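Start number order in a regional Super-G – how does it work now?

Posted by hillside_parent in Ski Racing > Rules and Officials
10th October

My daughter moves up to the U18 group this winter and her first speed races are in December, a Super-G and a combined at Prorkov. Up to now she has only raced club slalom and GS, where the bibs were drawn within the age group and that was it. The club sheet says the first group is drawn and "the rest go by points," but she has no Super-G points at all. Does she start dead last? There were 70 on the list last year and the course was badly rutted by the end. Also, does she have to do the inspection with the club coach, or can she go down alone? And is her GS ski long enough or do we need to buy a pair for two races?

Zeeshan Gondal
Racers with no points go in at the end, but they are drawn among themselves. If there are 22 without points, her bib comes out of that 22 by draw. She could be first of them or last of them. The organizer does the draw at the team captains' meeting the evening before, so your coach has to be there or send someone. If no one from the club shows up, some organizers will take her off the list, so check that first.

Inspection: she can go alone, but she has to wear her bib where it can be seen and sideslip the course. No skiing through gates. A kid in our club was disqualified at Nutis for making four turns below the second jump during inspection. Coaches usually meet their racers at two or three spots on the way down, and for a first Super-G I would want her to do that. The line over the rolls is hard to judge standing still.

Skis: read the rules for her age group on the regional page, since the minimum length and radius are listed there and they change. Don't buy new. The Sandhu shop keeps a rack of used speed skis and the 201s are usually what the older girls have grown out of. Have the edges looked at before you pay.

On ruts – at Prorkov the sun leaves the lower part early, so it stays firm. The top flat is where late bibs lose time, and that is mostly wax.

gatejudge_drundness
What Zeeshan said about the draw is right for Prorkov. At Drundness we do it a bit differently. The first 8 without points are mixed in after the ranked group if the jury agrees, and the forerunners come from the host club. Ask for the race notice, it will be in there.

One thing not mentioned: if she misses a gate in Super-G she has to stop and leave the course. She can't hike back up the way she can in slalom. New racers forget this and it is dangerous with someone already coming down behind.

piste_pete
just borrow skis. mine did two seasons on borrowed ones and was fine
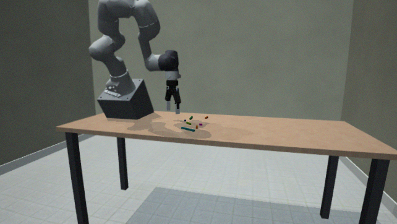
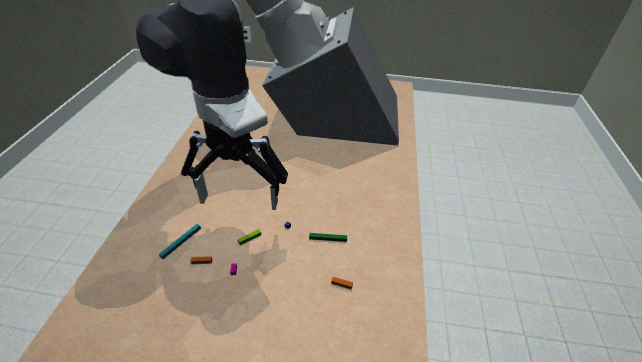 Robot arm with a two-finger gripper over the table, seven small colored objects, both views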